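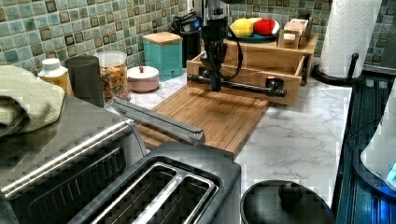 Lewis Rennie wrote back that the fault was never in the drawer, and that anyone who sands the runners first is wasting an afternoon.

January, by Menzies Support Desk

Home | Set-up | Faults | Drawer tasks | Contact

6.4 Drawer task stops with a force fault

The Tisia controller reports code 632 when the arm pushes or pulls harder than the limit allows. The Sosow release notes call this "resolved." We still get it, so treat the fix as unproven on your own bench.

CAUTION: The arm can move when the fault clears. Keep hands out of the drawer and away from the gripper until step 3 is done.

1. Press the stop button. Do not clear the fault from the screen yet.
2. Look at where the gripper bar sits against the drawer front. If it is pressing on the wood, do not pull the drawer free by hand.
3. Switch off arm power and wait for the brake click.
4. Move plates, blocks and anything else that can slide off the top of the organizer.
5. Check that the arm cable has slack through the full pull.
6. Restore power, back the arm away at low speed, then clear the code.
7. Run the drawer open and shut 200 times with the log on.

NOTE: The Diminby wizard will offer to raise the force limit. Decline. A higher limit hides the code and leaves the fault where it was — we have seen no log that shows otherwise.

NOTE: A clean run of ten pulls proves very little. Lewis Rennie asks for up to 1000 before he signs off.

If the code returns during step 7, save the log before restarting. A restart wipes it, whatever the status page says.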